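**Ticket 109: wrist stops short and trips on force limit during CPU pick, Cell 4**

Status: open, workaround in place
Opened by: me (Cell 4, desktop teardown and rebuild)
Watching: Majdi Harb, Kenta Sugiyama

**First entry, 8:40 a.m.**

Okay, so the arm in Cell 4 is throwing a force limit stop again. I cleared it twice yesterday without writing it up, which was dumb of me, because now I can't tell you what the other two looked like. This one I'm writing down properly.

What happened: the program was on the processor step. Arm comes in over the board, wrist tilts, gripper goes down to take the chip by its edges. It got to the approach point fine, started down, and then quit with the fingers hanging over the board and the pendant showing "contact force exceeded, Z". There was nothing under the fingers that I could see! I put my flashlight in there and had clear air between the gripper and everything it could have been touching.

I hit the stop, backed the arm out by hand in free drive, and it moved like butter. No grinding, no stiff joint. Homed it, ran the same program at 31 percent speed with the gripper closed and nothing in the case. Went through clean.

So it's fine when I'm watching it and broken when I want it to do work. Great.

**9:25 a.m.**

Majdi asked me on chat whether I'd re-zeroed the force sensor after we swapped the fingers in May. Yes, I did. I also did it again just now while he was typing at me. Vertical, nothing in the gripper, arm parked for a full minute before I pressed the button.

Same fault on the next live run. Same step, and as far as I can judge the same height.

Things I've ruled out so far:

- Loose finger screws (checked, put a wrench on all of them)
- Wrong payload in the settings (it's set for the Jotuletti fingers, and those are the ones on there)
- Somebody editing the program (last change in the log is mine)
- Air pressure (it's an electric gripper, Kenta, but thank you)

**10:10 a.m.**

Kenta came over in person and brought coffee, so I take back the air pressure remark.

He had a good thought. The fault only shows up when the wrist is tilted, and the dry run I did this morning was the short version of the program that stays vertical. I'd completely missed that. When I say I ran "the same program" up above, please read that as "the same program minus the one part that matters." Sorry. Leaving the original in so the times make sense.

We ran the tilted approach over an empty bench. Faulted on the first try! Nothing anywhere near the gripper, just air and the two of us standing behind the guard looking pleased with ourselves.

So it isn't hitting anything. The arm thinks it's being pushed, and it only thinks so when the wrist rolls over past a certain angle.

**11:05 a.m.**

Pulled the force log from the controller. With the wrist vertical the Z reading sits flat and quiet. As the wrist rolls, it climbs in a nice smooth ramp, and then right near the end of the roll there's a step in it, like a stair. The ramp I can live with (a bit of payload error would do that). The stair is what trips the limit.

Majdi says a step like that is nearly always something mechanical letting go or pulling tight, and to look at the cable before I go blaming the sensor. He has been saying "look at the cable" about every fault on this line for as long as I've known him, and I've got a whole speech ready about it, and I didn't get to use it.

It's the cable.

**11:30 a.m.**

Details for whoever inherits this. The camera lead comes off the wrist, goes through the Hultell clip on the forearm and then into the sleeve. When we changed fingers in May the camera bracket got moved a little further out to clear the new screws. Nobody gave the lead any more slack (by nobody I mean me, I did the job). With the wrist vertical there's enough. Roll it over and the lead goes tight against the clip, then pops over the clip's edge. That pop is the stair in the log.

You can see a shiny spot on the jacket where it's been rubbing. Not through to the shield, I checked it with the magnifier, but it wasn't going to last forever.

I took the lead out of the clip, gave it a longer loop, and put it back with a soft strap in place of the hard edge. Then I rolled the wrist all the way both directions in free drive, slowly, with my hand resting on the lead. No pop.

**1:15 p.m.**

Back from lunch. Ran the tilted approach over the empty bench several times in a row at low speed and then at normal speed. No faults. The ramp is still in the log but the stair is gone, and I've attached both traces to the ticket so you can lay one over the other.

Payload: I re-measured with the built-in routine and the center of gravity had shifted outward, same reason, the bracket. Saved the new values under the name "Murnine-B" because that's how the rest of the cell's configs are named and I don't have the strength to start a new system today. Please don't use the old "Murnine-A" on this arm anymore. It'll load without complaining and you'll be back here reading this.

After that the ramp mostly flattened out too. It's not perfectly flat. Kenta thinks it's good enough and I think it's good enough for this week.

**2:00 p.m.**

Safety note, since somebody is going to ask. At no point did I raise the force limit to get around this. It was suggested (not by either of the people on this ticket) and I said no. The limit is where it is so the fingers stop before they go through a socket full of pins, and the fault was a true report of a real pull on the wrist, even if the pull came from a silly place. The arm did the right thing every single time. I was the one who cleared it twice and walked off.

If you get a force stop here and can't see contact, leave the arm where it stopped and get me or Majdi before you clear it. The position it stopped in was the best clue we had, and I'd thrown it away two times already.

**2:40 p.m.**

Put a real case in the cell for the live check, a Dell desktop with the socket open and the lever up. I'm running this one with the speed turned down and my thumb on the stop. Approach only to begin with: come in low, tilt, hold, back out, no grab.
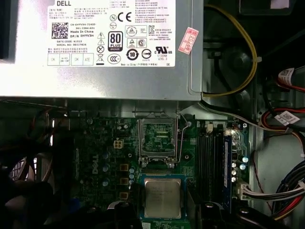

It held for the full time with no fault and the force numbers stayed well inside the limit. One more thing to keep an eye on is the case's own wiring. There are a lot of power leads on the right-hand side past the memory slots, and the new loop in the camera lead hangs lower than the old one did. I don't want us trading a tight cable for one that snags on the way out. I swung it through the exit path by hand and it cleared, but I'd like a second pair of eyes on that before we go back to full speed.

**3:20 p.m.**

Kenta was the second pair of eyes. He agrees it clears, but he doesn't love how close it gets when the arm leaves toward the right, so we added a waypoint that lifts straight up first and only then rolls the wrist back. Costs us a little cycle time. Fine by me.

He also found that the spare forearm clip in the drawer is the wider Szczepańska type with a rounded edge, which would've avoided the whole mess. It needs a different screw that we don't have, so I've put in a request for some.

**3:55 p.m.**

Where things stand:

- Lead rerouted with slack and a soft strap: done
- Payload re-measured and saved as Murnine-B: done
- Exit waypoint added: done, saved as a new program version, old one kept
- Rounded clip: waiting on screws
- New camera lead to replace the rubbed one: Majdi is ordering it
- Line in the finger change sheet that says "roll the wrist both ways and watch the camera lead": I'll write it tonight

Leaving this open until the clip and the new lead are both on. Cell 4 can run at reduced speed until then with somebody at the guard. If it faults, don't clear it, call me. I'm on until 6.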